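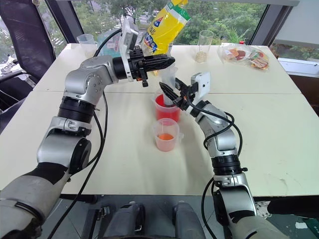

Progress report: two-arm kitchen bench, Iscombe shared workshop

Period covered: March to May

Summary

The build is on its feet and both arms are running from one controller. Single-arm work on cups is good enough to move on from. Work that needs both arms at once is behind plan by a month. Spending to date is £1,790 of the £2,869 awarded, and we do not expect to ask for more.

Work completed

The base was bolted down in March and levelled twice, the second time after the floor under that side of the workshop was found to slope. Both arms now sit just below the front edge of the table and reach over it from there. Each has a two-finger gripper and a wrist camera in a white housing.

The table is two white panels butted together. The seam is flush to the touch but it still shows faintly, and the cup-finding software took it for the rim of a container during the first fortnight. We retrained with the seam left in and the false readings have gone. We had considered covering the whole surface with vinyl and have dropped that from the budget.

Coloured water is used for all the liquid work, red and orange, in translucent measuring cups. Plain water was too hard to pick out against the white. For dry goods we have kept to grains in a glass and ordinary bags of snacks.

Recording software is the Rarnus package, as set out in the application. It stores both wrist views and the joint positions together. We have 40 complete runs saved and labelled. A backup is made to the workshop server at six each evening.

Problems

Cables. The black cables from the wrists hang in loops beside the forearms. The left one caught on the elbow during a long reach in April and pulled its connector out. We fitted a new connector and slowed the shoulder joint. Proper clips are on order from Bollura.

Clear plastic. Thin clear cups remain the weakest point. The gripper closes too early or squeezes the sides in. Softer finger pads helped a little, and a lower grip force helped more, but the cup then slips when it is tilted.

Daylight. The bench stands by the large window and readings change through the afternoon. Moving the bench is not practical, as the power and extraction are on that wall. A roller blind has been priced and will come out of the contingency.

Bags. A soft bag hangs at a different angle each time it is lifted, so the arm cannot assume where the lower end will be. We had allowed two weeks for this. It needs at least six.

Safety

The stop button has been moved to where it can be reached from either side of the bench. Workshop members have been asked to keep to the far side of the tape when the arms are powered. There have been no injuries and one broken glass.

Spending

The largest item was the pair of grippers from Sosa, which came in under the quoted price. The replacement connector and the finger pads were not in the original plan. The remainder is set aside for the cable clips, the blind, a spare wrist camera and bench fees to the end of the project.

Next period

Fit the clips and the blind. Finish the clear cup trials with the 2 pad types we have left to test. Start pouring between measuring cups with one arm holding and the other tilting. Bag handling will carry on alongside this at a slower pace.

We would like to move the public open evening back by one month, so that pouring can be shown with both arms. Please let us know if the change affects the second payment.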